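How to Fit a Cable Grommet in a Desk Top

Posted Saturday, March 3, 2018

A desk that stands against a wall will pinch its cables sooner or later. Cutting a hole in the top and lining it with a grommet takes an afternoon, most of it spent measuring. These steps are for a round plastic grommet in a solid wood, plywood or chipboard top. Don't try this on glass or metal.

What you need

A drill with a hole saw to match the grommet
A pilot bit, if your hole saw has none
Masking tape, pencil and tape measure
Two clamps and a piece of scrap board
Sandpaper, medium and fine
Clear varnish or wood glue for sealing

Check the packet before you buy the hole saw. Grommets are sold by the size of the hole, but a few makers print the size of the outer rim instead. The Besnard ones I used give both. The Stedance ones give only the rim, so measure the sleeve yourself.

Choosing the spot

Clear the desk and look underneath first. Most desks have a rail along the back, and some have a steel bar or a drawer runner where you would least like one. Mark these on the top with tape.

Keep the center of the hole at least 3 inches from the back edge. Closer than that and chipboard can crumble. Think about where the power strip will hang, too. A hole in the middle looks tidy but puts every plug above your knees. I prefer a back corner on the side nearest the outlet.

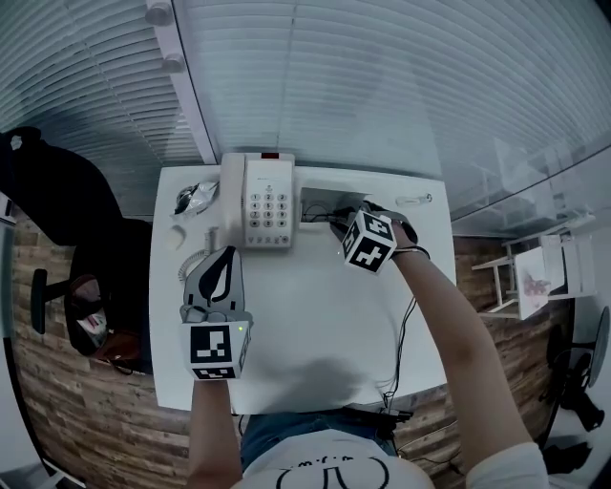

Larger plugs are the usual problem. A laptop charger with a molded plug may not pass through a small round hole, so try your biggest plug in the sleeve before you cut anything. If it won't go, buy the next size up.

Cutting

Put two layers of masking tape over the spot and mark the center. Clamp the scrap board tightly to the underside. Drill the pilot hole straight down, then start the hole saw in reverse for a few turns to score the surface. Switch to forward and cut slowly, lifting the saw often to clear the dust.

Stop when the pilot bit comes through the scrap. With a thin top you can finish from above. With a thick one, take the board off and finish from below – this leaves a cleaner edge on both faces.

Sealing and fitting

Sand the inside of the hole and wipe out the dust. Brush a thin coat of varnish on the cut edge and let it dry overnight. Chipboard needs a second coat, and a spilled drink will swell it if you skip this.

Press the sleeve in by hand. If it is loose, wrap one turn of tape around it. If it is tight, sand a little more and try again. Don't use a hammer.

Feed the largest plug through first, then the thin cables, and snap the cap on last with its slot facing the wall.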